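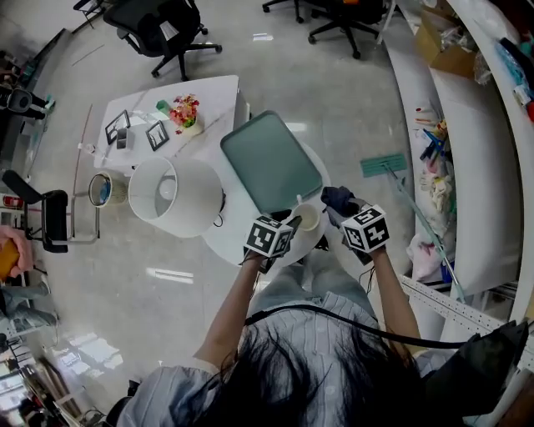 From: Philomena Bawa
To: erlow-users
Date: 2019-01-10
Subject: Re: Import stops partway through large CSV files

Comfort Osei wrote:
> After upgrading the office machine I tried to import our parts
> list into Erlow. The file has 3364 rows. The import stops at row
> 2000 with no error, and the status line says "done". The same file
> loaded without trouble on the old version. Is there a row limit
> now, and if so where do I raise it?

There is a limit, but it applies per batch and should not end the import. The new importer reads 2000 rows, commits them, then reopens the file at the saved byte offset. If the file has a byte order mark and Windows line endings, the offset comes out wrong and the second read lands past the end of a quoted field. The parser treats this as end of file and reports success.

Araba Quartey hit the same thing in the Mensah branch last April. Her fix was merged there but never carried over to the main line.

You can check for the mark with

 head -c 3 parts.csv | od -c

If the output starts with 357 273 277, the mark is present. 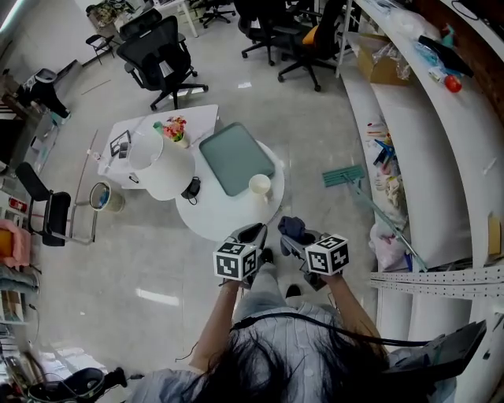
Two ways around it until a fix is released:

1. Strip the mark and convert the line endings before importing. Any editor that lets you pick the encoding will do. Save as UTF-8 without BOM.

2. Set import.batch_rows to a value larger than the file and restart. Memory use goes up - on our test server by about 60 MB for a file of your size - but the reopen step is skipped entirely.

Delete the partial import first. The importer does not check for duplicates unless the table has a unique key, and from your earlier post I don't think yours does.

The wrong "done" message is a separate bug. I have opened ticket 17 on the new tracker for it. If you can attach the first few lines of your file (with the prices blanked out, if needed), that would help. Please send them as an attachment - pasting into the message body will lose the line endings.

Philomena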